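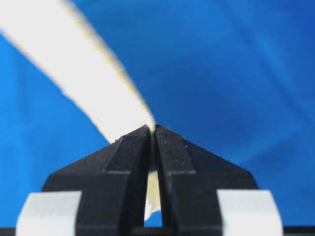
26 May 2026
Ellville kitchen, rusks, second go

Starting this one while the trays are still in the dryer, partly so I don't forget what we did this morning and partly so I keep my hands off the door. Sizwe has already caught me peeking. I have promised him I'll leave it alone until he gets back from the store with more buttermilk, so here I sit with a big mug of tea and a plate of the broken bits from last time, which are really not bad at all if you're patient with them.

For anyone picking this notebook up cold: we're working on buttermilk rusks, the South African kind, the ones you dunk. I had my first one years ago on a trip, at a roadside farm stall where the woman behind the counter took one look at me trying to bite into it dry and came out from behind the register to show me how it's done. In it goes, count a little, out it comes, lean forward over the cup. I've been wanting to make them here ever since, and when Sizwe Potgieter joined us in December and mentioned that his grandmother used to dry hers overnight in the bottom of a coal stove, I believe I had a pencil out before he'd finished the sentence.

The recipe as it stands, so that I don't have to dig through the loose pages again. Flour is 900 grams for the batch, the stone-ground from MacAulay. Buttermilk, melted butter, brown sugar, eggs, baking powder, a good spoon of salt. Sizwe's grandmother used no seeds. Heather would like seeds. We will come back to the seeds.

Mixing went nicely. Last time I worked the dough far too long, out of habit I suppose (all those years of bread), and the crumb came out tight and squeaky and took forever to soften in the tea. This time I had Maya do it, on the theory that she has never made a loaf of bread in her life and so has nothing to unlearn, and she stopped the minute there was no dry flour showing. It looked rough as anything. I had to sit on my hands. But it baked up with a lovely open, crumbly inside and a proper craggy top, and I'm writing in large letters in the recipe book that the dough should look like a mistake when you stop.

The shaping question. There seem to be two schools. One rolls the dough into balls and packs them tight in the pan so they rise up against each other and you pull them apart afterward with your hands. The other bakes a plain slab and cuts it into fingers. Sizwe is firmly of the ball school. The pulled sides come out ragged, and the ragged part is what drinks up the coffee, and I have to say I'm on his side after today. The cut ones look tidier and they'd certainly pack better, but they have a sort of polished face on them where the knife went through and the tea just beads on it for a while and thinks it over. We did a pan of each for comparison. Maya likes the cut ones, for the record. She says they fit her cup.

Cutting note for those: wait until the slab is completely cool, and I mean cool right through, and use the long bread knife with hardly any pressure. I got impatient with the first corner and it fell to pieces. Hence the plate in front of me.

Now the drying, which is what today was really supposed to be about.

Last time we used the big oven with the door propped open on a wooden spoon, the way everyone's aunt does it, and the back row went the color of a saddle while the front row was still chewy in the middle. They tasted fine but you couldn't hand anyone a bagful and know what they'd get. So this time they've gone into the Cunent, the cabinet dryer Ross let us have the use of through the summer. It has a fan at the back and slides for the trays and it is a good deal louder than I'd been led to believe. I've set it to 78 degrees (Celsius, Maya, please, we've all done it) and the plan is five hours, then look, then decide.

I went back and forth on the temperature. Lower is safer for color and I do like them pale. But Sizwe remembers his grandmother's as having a little toast to them, a bit of caramel around the edges, and he thinks that if we dry them too gently we'll end up with something that keeps forever and tastes like the box it came in. I thought that was a fair point. If these come out too light we can always go up a bit for the last stretch.

Turning them: I had it in my head to turn every piece halfway through. Sizwe says no, just stand them up on their ends with a finger's width between and let the air do it. We've stood them up. A few have toppled over, which I can see through the little window without opening anything, thank you very much.

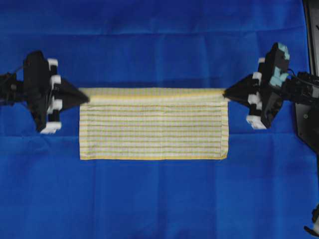 Back now, after lunch. Rory Mowat stopped in on his way home from Flesside with a sack of aniseed that he'd picked up for us, and it is beautiful stuff, very green smelling, almost like hay when you first open it. He stayed for a cup of coffee and one of the old rusks and told us about the bakery over there, where they do a twice-baked bun with caraway that sounds like a close cousin. They split theirs in half by hand and dry them cut side up, and people eat them with butter and a slice of sharp cheese. I love this about twice-baked things. Everywhere you go somebody had bread left over and a warm oven, and they've all ended up in more or less the same spot, and every one of them will tell you theirs is the only kind worth eating. I have been told this about zwieback and about biscotti and about those barley rusks in Crete that you have to run under the tap first, which I still dream about, with tomatoes on top and the juice soaking down.

Anyway, aniseed. Sizwe perked right up when he smelled it, as his mother's version had aniseed in it at holidays, something he had not thought to mention until there was a sack of it on the counter! So that's the next batch. I'd like to toast the seed very lightly and stir it in with the dry things. Rory thinks it should go in whole and raw. We can split the dough and do both.

Heather's seeds, as promised. Heather Dunbar would like a version with sunflower and oats and a bit of bran, more of a breakfast rusk, and she has a point, there's a whole shelf of them like that in any shop down there and people are very attached. My worry is the drying. Seeds hold their oil and I don't know how they'll keep after all that time in warm air. I had some sunflower crackers go off on me once and the smell stays in a cupboard. I've suggested we make a small pan, dry it along with a plain one, and put both away in tins for a good while before anybody gets excited. She's agreed to this with a sigh.

Took the trays out at the five hours. Notes:

Color is very good, even from front to back, pale gold with a little more on the high points. No saddle leather anywhere. I'm so pleased with this I went and got Maya to come look.

Snap is right on the pulled ones at the edges of the trays. I broke a few from the middle and there was still some give in the very center, a sort of leathery thread when you pull it apart slowly. Back in for another hour, then checked again, and the thread was gone. So I'm calling it six for the pulled ones until we know better. The cut fingers were dry all the way through at the first look and could have come out sooner, they're just thinner.

Taste: butter first, then the tang, which is quieter than it was in the dough. I'd like more of it. Sizwe wonders about leaving the buttermilk out on the counter for a while before mixing, to let it get a bit livelier. I'd rather try a richer, more sour brand first. Salt is good. Sugar could come down by a spoonful and I don't believe anyone would miss it, except possibly Rory.

Dunk test, done in hot black tea, same mugs for everybody. The pulled ones take the tea up quickly and hold together long enough to get to your mouth, though only just, and I lost one. The cut ones take longer and stay firm at the heart. Maya was very happy about this. In milky coffee the difference is much smaller. I should say that I had a good many of these and may not be the steadiest judge of the later ones.

To do before next time:

Ask Ross whether he can send the slightly coarser grind, and whether the Cunent's lower slides always run cooler, or if I'm fooling myself. The pieces down there seemed a little behind the others.

Try three pans of the pulled style with different sizes of ball. I've been making them too big, they look like dinner rolls, and Sizwe's hands make a much neater one than mine do.

Find tins. The ones we have smell of ginger cookies, and now so does last time's batch, and while Heather says that's an improvement I would like to know what I'm tasting.

Sizwe is going to call his aunt about the aniseed and see how much went in. He warns me the answer will be "enough."

Labeled bags of today's are on the top shelf by the window, pulled on the left, cut on the right. Please do take some home, and write on the sheet what you drank with them.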